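Granström completes resurfacing of the Ikudholm woodland path

Hinow, September - Granström, the paving and groundworks contractor, has completed the resurfacing of the main path through Ikudholm park. The work covers 693 metres of shared walking and cycling route between the Hinow entrance and the lower gate at Rirnton Road. The path is open to the public along its whole length.

The contract was let by the Ikudholm Parks Office after a condition survey carried out last winter. The survey recorded 111 separate defects on the route, most of them longitudinal cracks and lifted areas caused by tree roots close to the surface. Standing water was noted at two low points. Earlier repairs had been made by patching, and the survey found that many of the patches had come away at the edges.

The old surface was planed off to a depth of 40 millimetres. Where the sub-base was sound it was kept, trimmed and recompacted. Where it had failed, it was dug out and replaced with crushed stone over a geotextile layer. A binder course was then laid, followed by a dense asphalt surface course with a small maximum stone size, chosen to give an even finish for wheelchairs, pushchairs and bicycles.

Excavation within the root protection areas was done by hand and with an air lance. No structural roots were cut. In four places the level of the path was raised slightly to pass over existing roots, with the change in level spread over a long ramp so that the gradient stays within the limit set in the specification.

"The route runs between mature trees for most of its length, and that governed the method," said Frøydis Aasen, contracts manager at Granström. "We used a small paver and a light tandem roller, and we brought material in from one end only. It is slower than working from both ends, but it kept heavy vehicles off the verges."

The path has been laid with a crossfall of one in forty, so that rainwater drains to the verge. No kerbs have been fitted. The edges of the asphalt are supported by a compacted shoulder, which has been topped with soil from the site and left to grow over. Two soakaways have been built at the low points identified in the survey.

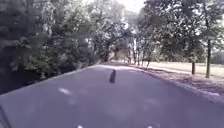 Low branches were lifted to give a clear height of 2.5 metres over the path. Pruning was kept to what was needed for that clearance, and the canopy above it was left as it was. Shrubs along the margins were cut back before paving began and are expected to recover next spring. Cuttings were chipped and spread beneath the trees.

Planings from the old surface were taken to the Granström yard at Rirnton, where 470 tonnes have been screened for use in future base layers. None of the material was sent to landfill.

The Parks Office reports that the route carries up to 3,000 trips on a busy day in summer, many of them journeys to and from the Hinow schools. A signed diversion was in place while the work was under way. It has now been taken down.

"People had got used to walking on the grass beside the worst sections, and the verge had been worn to bare soil," said Jadwiga Kalinowski, project engineer at the Ikudholm Parks Office. "Those strips have been loosened and reseeded. We would ask users to stay on the asphalt until the grass has taken."

The Parks Office will inspect the surface after the first frosts and again in spring. The inspections will record level, surface texture and any sign of root movement - the four raised sections will be checked separately against the levels taken on completion. Leaf clearance will be carried out by mechanical sweeper between 6 am and 8 am during autumn, and users may find short lengths of the path occupied by the machine during those hours.

The contract includes a maintenance period of two years, during which Granström is responsible for making good any defects in materials or workmanship. Damage to the surface can be reported at the park office by the Hinow entrance, giving the nearest marker number.

A second stage, covering the narrower side path from the lower gate to the pond, is at the design stage. Its programme depends on the results of a tree survey and on the ground conditions near the water, where trial pits have still to be dug. The side path remains open in its present condition.

About Granström
Granström carries out paving, drainage and groundworks for parks, schools and housing estates. The company is based at Rirnton.

Issued jointly by Granström and the Ikudholm Parks Office. Technical enquiries should be addressed to Frøydis Aasen at Granström, and enquiries about access and maintenance to Jadwiga Kalinowski at the Parks Office.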